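Sorters and sweepers wanted for the Stirnska dry goods table

Surkach is looking for people to come and separate small things from other small things. There is pay, there is tea, and there is a chair if you ask for one. Please read to the end before applying, as a good many applicants stop at the word "tea".

The sorting table, with work on it:
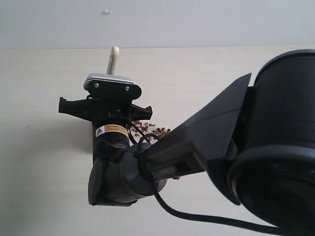
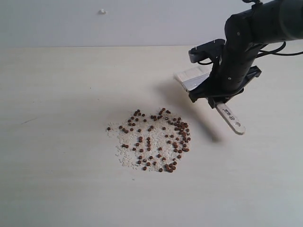
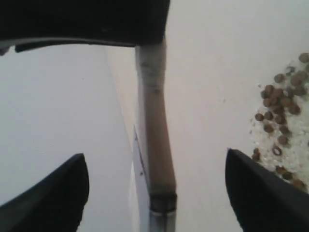
We need 8 people for sessions running through April at our upstairs workroom in Stirnska. Four would be on mornings and four on afternoons. If you can do either, say so on the form and you will become very popular with Simin Kazemi, who draws up the rota.

What the work is

You stand or sit at a table. On the table is a heap of something dry: rice with beans in it, lentils with the wrong lentils in them, barley that has met some split peas on the way here. Your job is to get one out of the other and then leave the table as bare as you found it. You will use your fingers for some rounds and a small brush for others. In a few rounds you get a spoon, which everyone looks forward to and then regrets.

We want to know how people go about it. Some go round the outside first and work in. Some make a grand sweep through the middle and spend the rest of the round chasing strays. Some line everything up in rows, and we have learned to leave them alone until they have finished. All of these are fine. We are writing a practical guide to sorting and clearing small dry goods by hand, for shops that sell loose food and kitchens that spill it, and at present the guide has a great deal of theory in it.

A session

Sessions last two hours, with a break in the middle. Mornings start at 9, afternoons at half past one. You will do several short rounds, and after each one you will be asked what was annoying about it. Please be frank. "It was fine" is the answer we get most and it is no use to anyone.

Between rounds you sweep down the table and the floor beneath it. This is part of the paid work and should be done properly, since the next person's heap goes in the same spot. Grains get along the wall side of the table and into your cuffs. You will find rice at home. We can't do anything about that.

Nothing from the table gets eaten, before or after. It has all been handled many times over. The biscuits are in the other room, in a tin marked Boychuk, and they are a different matter entirely.

Who we are looking for

You should be 18 or over and able to spend two hours on close work without becoming a danger to others. Glasses are welcome. So are people who have never done anything like this, people who have worked in a kitchen or a grain shop, and people who are simply told at home that they are fussy.

We would especially like to hear from:

People who are left-handed. So far we have one, and she is tired.
People with stiff or sore hands, who will have opinions about the brushes that we need to hear. Rounds can be shortened and there is no penalty for being slow.
People who are, by their own account, messy. The April group is in danger of being all rows.

You don't need to be quick. We do time the rounds, but the clock faces away from you, and anyone caught leaning round to look at it will be moved to the other chair.

What might rule you out

Handling nuts, pulses, wheat or barley if you are allergic to any of them. We can't promise a table free of all four. If you have a dust allergy or asthma, talk to us first, as some of the sacks are floury at the bottom. Heavy perfume is a nuisance in a small room with the window shut, and the window has to be shut. We found that out with the puffed rice.

Pay and practical matters

You are paid for each session at the end of that session, at the hourly rate given on the form, with the break included. If you come for one session and hate it, you get paid for the one and part as friends. Bus fares are paid back if you keep the ticket. Keep the ticket.

We would like each person to do at least three sessions, as the first is mostly spent getting used to the height of the table. The most anybody can do is 10. After that people begin to develop theories.

Wear sleeves that push up and stay up. Loose bracelets and long scarves can go on the hooks by the stairs. Short nails help with the lentils and are a handicap with the rice, so please don't cut or grow anything on our account.

The workroom is up one flight of stairs and there is no lift. If stairs are a problem, tell us on the form. We have use of a ground-floor room for some of the sessions and can put you there. It is colder but it has the better kettle.

We will keep notes of what you did and what you said about it. Your name won't be in the guide unless you would like it there, in which case it goes in the thanks at the back, spelt the way you wrote it. Please write it clearly.

Also wanted: one table lead

Alongside the eight, we have a single paid place for somebody to look after the table. The lead measures out the heaps, checks the brushes, keeps the sacks from getting mixed up before they are meant to be, and asks the questions after each round. It means all the sessions, mornings and afternoons, with a proper lunch hour between them. You need a tidy hand for labels and the ability to watch a stranger do something the long way round without speaking. This last part is harder than it sounds and we do test for it.

How to apply

Forms are at the front desk at Surkach, or at the counter in Vorer, next to the till. Fill in both sides. The second side asks you to describe the last thing you spilt and what you did about it, and we read those answers first. One or two sentences will do. The person who sent in four pages about couscous has a place already.

Hand the form back at either desk. Simin Kazemi will ring you to fix a first session, usually in the late afternoon, so do pick up. Questions about the table lead place should go to Saeed Arabzadeh, who is at the Surkach desk most mornings until noon. Questions about hands, allergies or stairs can go to either of them.

If you are bringing a friend, you each need your own form. You will be put in different sessions. We tried pairs in the last group and the lentils did not get done.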